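Workshop notebook, back room
2022-08-01

Floor and walls first, then the small items, then what is left to order. Started at nine and stopped a bit after four with a long lunch in the middle.

The floor was swept twice and then wiped with a damp cloth, warm water only. The chalky patches lighten while it is damp and come straight back when it dries, so they are in the surface and I am leaving them alone. Same for the dark stains on the right. I tried the citrus cleaner on the edge of one and it took the general grime off around it, which made the stain look worse. Stopped there. If anyone wants to try something stronger, do a coin-sized patch first and write down here what you used.

White flecks: paint. The bigger ones lift with a plastic scraper held nearly flat. The smaller ones don't, and they aren't doing any harm. Please keep the metal scraper off this floor. There is a scratch near the door from January that still catches dirt.

Sealing. I had wanted to put a coat of Vurach on before the end of the summer. The tin says up to 300 hours to full hardness in a cool room, and we can't keep the floor clear for that long at the moment. Parking it. The unopened tin is on the bottom shelf, label outwards.

Wallpaper. The flowered paper has held up better than I thought it would. We used the Nalach paste mixed a little thicker than the packet says, and smoothed it from the middle outwards. I went along all the seams with a fingernail this morning. One lifts slightly low down in a corner, about the length of a thumb. Put a dab of paste behind it on a lolly stick, pressed it back, wiped the squeeze-out with a barely damp sponge. Check it on the next visit. The dark brown ground shows every fingerprint, so dry hands when you lean in.

There is most of a roll left over. The pattern repeat is long and we lose a lot matching the big white flowers, so don't assume the leftover will do a whole wall. It will do a patch. Stored upright behind the door with a rubber band round it, not too tight.

Small items. These had got into a bad state, everything in one Fortin box with dust at the bottom. Tipped the lot out on newspaper and went through it. What I did:

Metal pieces: dry cloth, then a cotton bud around the ridges. No polish. Polish gets into the grooves and goes white.
Plastic pots and lids: washing-up liquid, rinsed, left upside down on a tea towel. Lids kept next to their own pots, as several look the same and don't swap.
Wooden handles: wiped, then a very small amount of oil rubbed in and taken off again after ten minutes. One has a rough place near the end that I took back with fine paper.
Cases: shaken out over the bin, seams brushed with an old toothbrush. 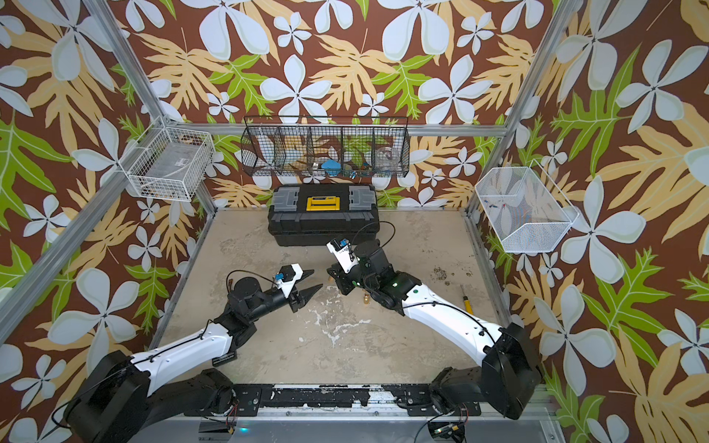
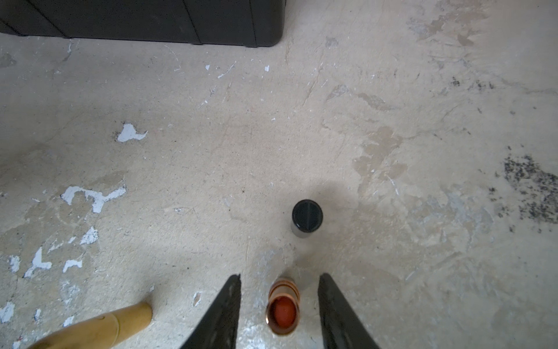 Spacing needs more thought. Short round things put too close together get knocked by the side of your hand when you reach for the one behind, and then they roll, and the floor is not as level as it looks. A marble set down near the middle wandered off towards the front by itself. I would leave a hand's width between pieces at least, more for anything tall and narrow.

Light was fine until mid-afternoon. After that the shadows got long enough that I was mistaking them for marks and going over clean bits with the cloth again. Better to do floor work in the morning.

Storage. The Zuvaler trays arrived and they fit the shelf, with the lip at the front. I have labelled them by material and left one blank for things nobody can identify. If a lid turns up without a pot, it goes in the blank one. Please don't put anything back with oil still on it. The felt liners soak it up and then everything else in the tray gets it.

To order:
Felt, same grey as before if they still have it.
Cotton buds, the box of 1,000. The small packs work out dearer.
Fine paper, the last sheet is nearly bald.
A second plastic scraper.
Not paste, we have plenty.

To do next time:
Look at the low seam.
Finish the handles, I only got through half of them.
Find the missing hinge pin from the smaller case. I had it in my hand when the phone went and have not seen it since. Probably in the dustpan, so I have not emptied that yet. Leave it be until I have been through it.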